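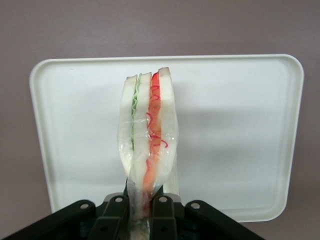 Kiros Asfaw voudrait qu'on arrête d'empiler les sandwichs à plat : ceux du dessous arrivent écrasés, et personne n'en veut après la deuxième fournée. Le message est arrivé hier soir, on le passe en tête de lettre parce qu'on en a reçu d'autres dans le même genre.

Donc oui. D'accord avec Kiros. On met les sandwichs debout, ou au moins penchés, tranche coupée vers les gens. On voit le pain, on voit la salade, on choisit plus vite. Et la file avance. À Drenell ils font comme ça depuis décembre et la pause de dix heures ne déborde plus sur la suite.

Le coin en-cas, version février

Je fais court, il y a encore la liste de courses à boucler. Le coin en-cas de la salle Keskin a été revu. Même table brune, mêmes paniers, mais rangés autrement. Les boissons au fond, sur le petit présentoir transparent à deux étages — les Coca derrière, en hauteur, et devant aussi, tout se voit d'un coup. Les paquets à gauche sur le plateau blanc. Les barquettes alu dans leur panier rond, juste devant. Et au milieu le grand plateau crème, qu'on garnit en dernier.

Pourquoi en dernier ? Parce que le pain de mie sèche à une vitesse folle dans cette salle. Le chauffage souffle pile dessus. Les boissons peuvent attendre une heure sans bouger, les crackers aussi, un sandwich non. Uzma Hayat a essayé avec un torchon humide par-dessus, ça marche mais le pain colle un peu. À vous de voir.

Question qui revient : panier ou plateau pour les triangles ? Le panier en osier est plus joli, il tient bien les sandwichs de biais contre le bord. Par contre les miettes s'y coincent et il faut le secouer dehors, pas au dessus de l'évier svp. Le plateau se passe à l'éponge en deux secondes. On garde les deux pour l'instant, on tranchera au printemps. 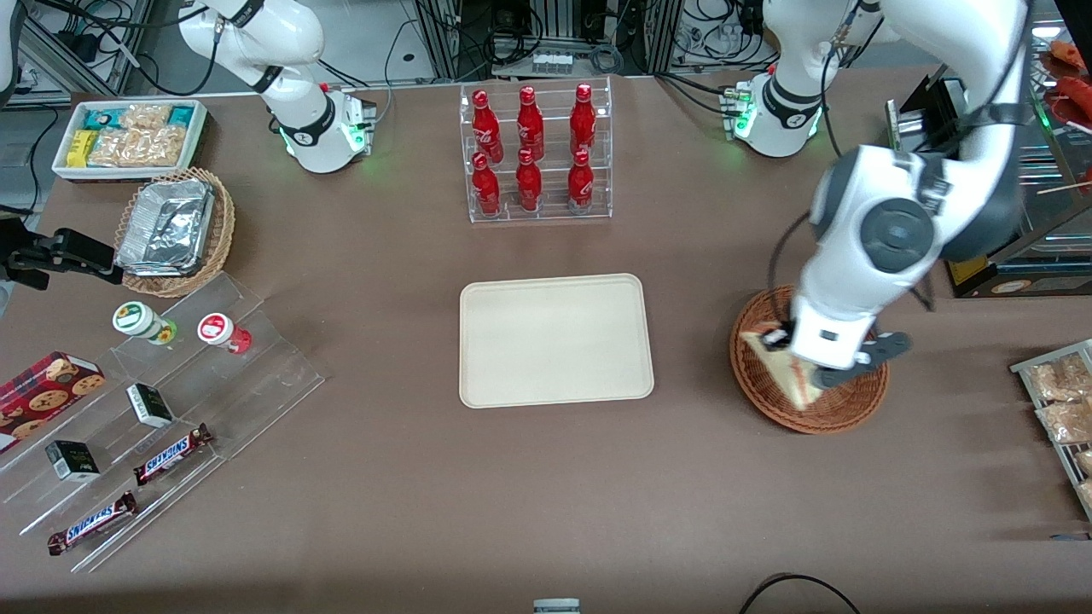 Recette du triangle à trois tranches

Demandée plusieurs fois, la voilà telle qu'on me l'a dictée, sans les proportions exactes (chacun son goût).

Pain de mie blanc, trois tranches par sandwich. Première tranche, un peu de fromage frais, puis la salade bien essorée. Vraiment bien essorée. Deuxième tranche. Ensuite la garniture orange : carottes râpées fin, poivron rouge grillé, une cuillère de mayonnaise, paprika doux. On peut en mettre une couche plus épaisse que la salade, elle se tient. Troisième tranche, on appuie avec la main à plat, on emballe serré et hop au frigo 2 heures. Couper en diagonale avec un couteau à dents, sans scier comme une brute.

Variante Arnstead : saumon fumé à la place du poivron. Plus cher. À garder pour l'assemblée.

Sans mayonnaise : houmous, ça passe très bien.

Les courses

Pour le mois : 589 euros dépensés, boissons comprises. C'est surtout le pain et les petits paquets. La commande Zurkcombe passe désormais en une seule fois, livraison groupée, donc si vous voulez ajouter quelque chose c'est avant le 6/2/19 et pas le matin même. Les serviettes en papier : on en a un carton de 1 000 sous l'escalier, merci de ne pas en racheter. Si si, il y en a encore. Derrière les chaises pliantes.

Pensez aussi aux étiquettes. Un sandwich emballé sans étiquette, on ne sait pas ce qu'il y a dedans, et pour les allergies c'est non. Nom de la garniture, date, un trait de feutre suffit. Le feutre est attaché au placard par une ficelle, laissez le attaché.

Ranger après

Les présentoirs transparents se rayent, donc chiffon doux, pas le côté vert de l'éponge. Paniers secoués puis remis à l'endroit, pas emboités s'ils sont encore humides. Les bouteilles fermées retournent au local, les entamées on les vide. Le plateau crème se range debout à côté du frigo.

Il manque encore quelqu'un pour la mise en place de la prochaine fois, c'est une demi-heure, pas plus. Répondre à cette lettre ou voir directement avec Uzma. Et si vous avez un couteau à dents qui coupe vraiment, apportez-le, le notre est fichu.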